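Chapter 10
Care and Laundering of Knitted Fabrics

10.1 Introduction

Knitted fabrics differ from woven fabrics in that the yarn lies in loops. The loops can change shape under load, which gives the fabric its stretch and also makes it liable to distort in washing. This chapter deals with the three main causes of distortion in domestic laundering: relaxation, felting and drying under tension.

Relaxation shrinkage occurs when strains set up during knitting and finishing are released in water. In cotton single jersey most of it takes place in the first few washes, and length is usually affected more than width. Felting is confined to wool and other animal fibres and cannot be reversed. The third cause lies with the user. A wet jersey garment hung by the shoulders will lengthen under its own weight – the heavier the fabric, the greater the effect.

10.2 Folding and storage

Once dry, knitted garments should be stored flat. Hangers place the load on a small area of the shoulder and may leave permanent marks. A T-shirt is laid out, smoothed by hand, and folded so that the creases run parallel to the side seams.

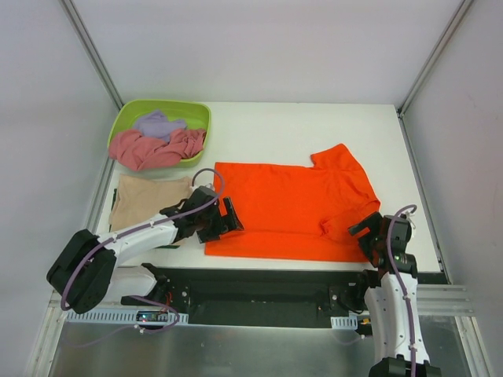

Heavier knits are placed at the bottom of a pile and lighter ones on top. Bashir's method for measuring crease recovery after storage is set out in Section 10.4, and the Beren scale used to grade the results is given in Table 10.2.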